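Ticket: left hand drifts from operator's hand during remote demos
Status: open, waiting on support
Product: Lumutach teleop kit, Skirska cell

Hi again! Me with the drifting hand. Sorry for the long gap, we had a busy July and I only got back to this after lunch.

Quick recap for whoever picks this up. I'm driving both arms by remote to record demos of the peg and hole task, and the left hand slowly stops matching mine. At the start of a session it's great, I curl my fingers and it curls its fingers. Then somewhere past the 300 second mark the left wrist sits a bit further in than I'm asking for, and I start correcting without noticing. That's the nasty part — the demos look fine on playback but they've got my little corrections baked in, and the policy learned them. It now reaches wide of the gear post every single time, bless it.

What I tried since your last reply:

Re-zeroed both gloves before each take. Helped for the first couple of takes, then same thing.

Swapped the left glove for the Imex one. No change at all, so I don't think it's the glove.

Dropped the stream from 100 Hz to 82. Worse! Felt like stirring soup. Put it back.

Turned off the Mavromatis smoothing filter. This one did something. The drift took nearly twice as long to show up, but the fingers got so twitchy I couldn't close on a thin peg without knocking it over.

I also moved 2 old takes out of the training folder, the ones where I'd overcorrected the most, and I can send them if you want something ugly to look at.

So my questions. Is the filter holding on to an old offset when I pause and clutch back in? I pause a lot (coffee, itchy nose). And can I reset it between takes without restarting the whole session? I looked through the settings twice and only found the full restart, which means homing both arms again and laying the sheet out from scratch.

Logs are attached, the filter-off run is the last one. I'm in until 5:30 if you want to watch me do it live.
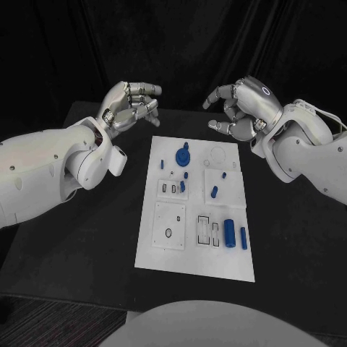 Attachment: both hands over the task sheet, nothing gripped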